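Notas para a palestra "Luz em espaços fechados"

Abertura
Gente, bom dia! Começo contando do apartamento da rua Tokarz, 110: oito lâmpadas no teto e eu lendo na cozinha (juro). Perguntar quem aqui também muda de cômodo pra ler. Esperar as mãos.

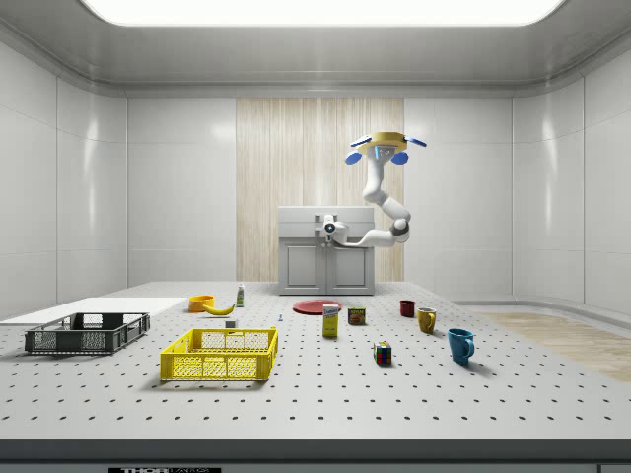

Parede branca
Adoro branco, mas ele devolve tudo, até o que a gente não queria. Contar do café Dillow, que em dezembro trocou a tinta e ganhou reflexo no balcão. Beber água!
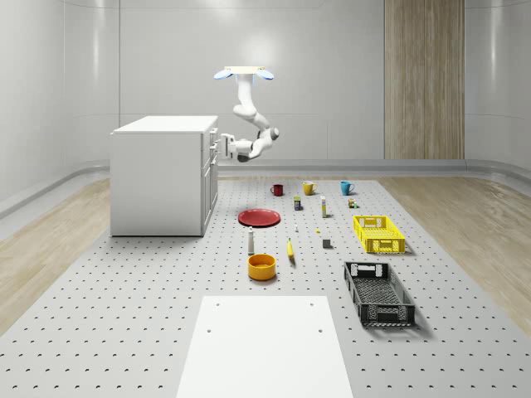

Paredes claras e armário branco, com duas luzes azuis no alto.

Fechar com o orçamento da Walleck: 1.868 reais, quase tudo em dimmer. Abrir pras perguntas.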